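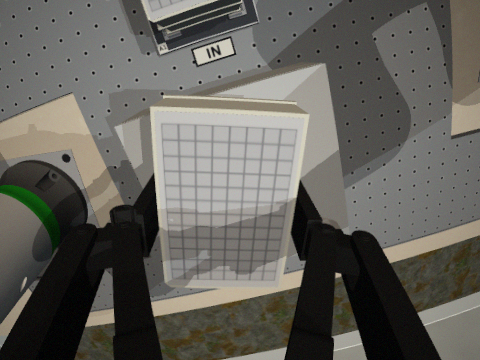 Abril, once de la noche. He pasado todo el día con las fotografías de los bailes de Flusdale y todavía no tengo el orden del libro. Por la mañana puse las copias pequeñas en el suelo del salón, en filas largas, pero con las filas largas no se ve el conjunto, se ve solamente un camino. Después de comer tomé un papel grande y dibujé una cuadrícula como la de la placa blanca, ocho columnas y doce filas, con un margen blanco alrededor y el margen más ancho arriba. En cada casilla escribo el número de una foto. Las casillas que quedan vacías me dan un poco de miedo, pero también me ayudan, porque veo dónde falta respirar.

Son 502 negativos en total. Cuando empecé a ir a los bailes, hace casi cuatro años, yo no sabía nada de reggae ni de los altavoces hechos en casa. Iba con mi vecina porque ella quería compañía para volver de noche. Ahora puedo decir de qué equipo es un altavoz solo por el sonido de los bajos, al menos con los ojos cerrados y si no hay mucha gente hablando. El equipo Grimik tiene un bajo más redondo, que entra por los pies. Esto no se puede fotografiar y es mi problema desde el principio.

De los negativos he elegido 169. La editorial quiere menos. Laiba Soomro me escribió ayer desde Rekix con mucha educación y me dijo que el libro tiene «demasiadas manos en los discos». Me enfadé durante una hora. Luego miré las copias y tiene razón, hay manos en los discos por todas partes. A mí me gustan las manos porque al comienzo me daba vergüenza levantar la cámara hasta la cara de las personas. Se nota mucho qué fotos son del primer año.

He quitado diecinueve. Una me ha costado de verdad, la del señor mayor que limpia la aguja con el borde de la camisa. La he puesto en un sobre aparte y no en la caja de las descartadas.

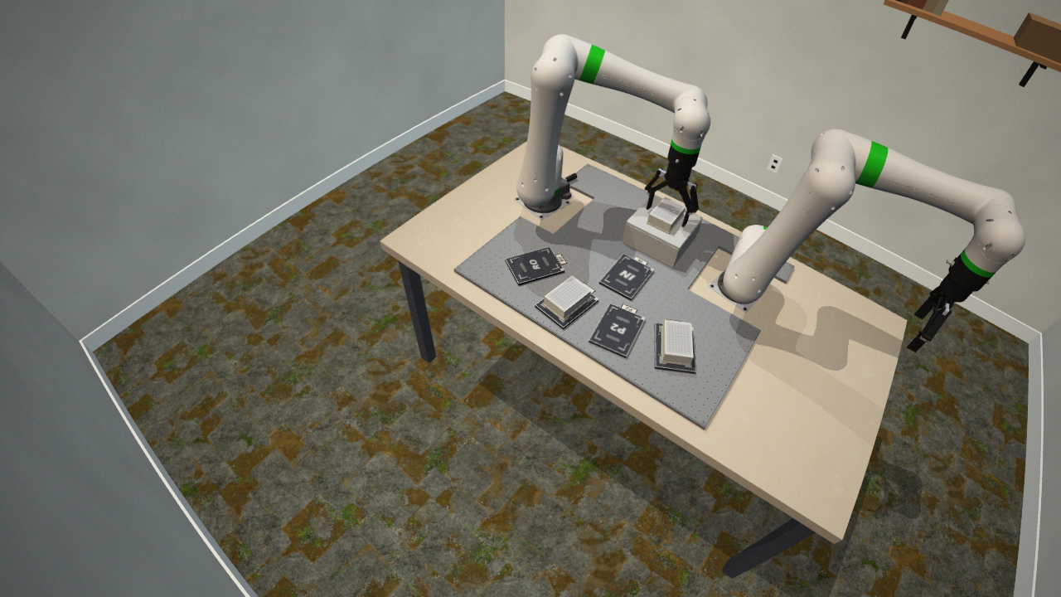 También tengo que decidir si los retratos van al final o mezclados con las noches. Laiba los quiere al final, como una galería, cada persona con su nombre debajo. Yo los prefiero mezclados. En un baile nadie te presenta a la gente en orden: primero ves una espalda, después oyes una risa, y al cabo de tres sábados sabes cómo se llama. Se lo he explicado en un correo largo que he corregido muchas veces, y aun así encontré un «por» que debía ser «para» cuando ya estaba enviado. Me da rabia. En mi idioma yo discuto mejor.

Por la tarde bajé a la tienda Dhillon a devolver los discos que me habían prestado para la portada. Sonaba una cinta grabada en el patio de la escuela vieja, con el presentador hablando encima de la canción y un niño que grita algo muy cerca del micrófono. La escuché entera de pie, con la bolsa en la mano. Quise preguntar si me podían hacer una copia y no encontré el momento. Mañana llamo.

La imprenta ha mandado el presupuesto: 746 ejemplares. Es un número raro, pero sale del papel que les queda, y con otro papel el negro pierde fuerza. En este libro casi todo es negro, así que acepto. Pedí 5 pruebas de la foto doble, la del camión abierto con los altavoces dentro, cada una con un poco más de luz. En mi pantalla la pared del fondo se ve bien; sobre el papel no lo sé.

Me falta el texto de la introducción. Tengo escrita una página y media y suena como una conferencia. Quisiera empezar con el olor del generador y la cola para la comida, no con la historia del género, que otros conocen mucho mejor que yo.

El papel de la cuadrícula lo dejo pegado en la puerta de la cocina. Queda hueca la esquina de abajo a la derecha, y creo que allí va la foto de la calle ya vacía, con los cables en el suelo. Tengo que buscar el negativo, es del segundo verano.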